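Robot arms take over the wipe-down at Mornero repair shop

03/09/2020

The evening shift at Mornero's camera and audio repair shop used to end with a spray bottle. Every bench had to be cleared, wiped and checked before anyone could go home, because one stray flake of metal under a lens mount can ruin a whole morning's work. Now most of that job belongs to a set of robot arms, and the people who used to do it couldn't be happier to hand over the rag!

The arms were put in by Nuvetik, a small automation firm that had mostly worked with bakeries and print shops before this. They run between repairs and again after closing. Each one looks over its table, picks up anything that was left behind, drops it in a tray for the technician to sort, and then goes over the surface with a pad. If it finds something it can't name, it leaves the thing alone and puts a note on the shop's screen.

"I thought I would hate having it next to me," says bench lead Fotini Moschos. "After a week I was saying good morning to it."

Moschos has been fixing tape decks and cameras for most of her working life, and she was the one who taught the arms what counts as a mess. Screws, yes. Washers, yes. Her reading glasses, definitely not (that took a few tries). She and two of the younger technicians spent their slower afternoons laying out parts on the tables and marking which ones should be lifted and which should stay put. By the end of it they had 3000 marked pickups, and they're still adding more whenever a strange new part comes through the door. 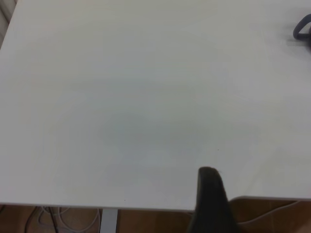

A gripper finger over one of the white tables. Two dark specks are on the top, with a slate-blue loop at upper right.

The tables themselves changed too. The old benches were dark and scratched, and small parts vanished on them. White tops make life easier for the cameras and, as the crew quickly noticed, for human eyes as well. Moschos says she has stopped crawling around on the floor with a flashlight looking for springs, or at least she does it a lot less!

The biggest difference is in how the day is split up. Closing used to take 48 minutes, and that time came out of training more often than not. The shop has now moved it to a daily session where the senior people teach the others to work on older equipment, the kind of jobs that Mornero once had to turn away. Last month the crew finished 465 repairs, the most since the shop opened, and 77 of them were on machines that only Moschos would have touched a year ago.

No positions were cut. Two part-time cleaners who handled the bench area have moved to parts intake, where they log and photograph what comes in. Both got a raise with the new job, and one of them has already signed up for the soldering class.

There are still snags. The arms are slow with very thin washers, and they stop dead when somebody leans across the table, so people have had to learn to finish what they're doing before they tap the start button. Cable runs under the benches are next on the list of things to improve. Moschos would also like a quieter pad motor.

Nuvetik plans to bring the same setup to Mornero's second shop, on Gresent Street, in May. The technicians there have already been over to try it out, and they brought a jar of their own odd screws along for practice.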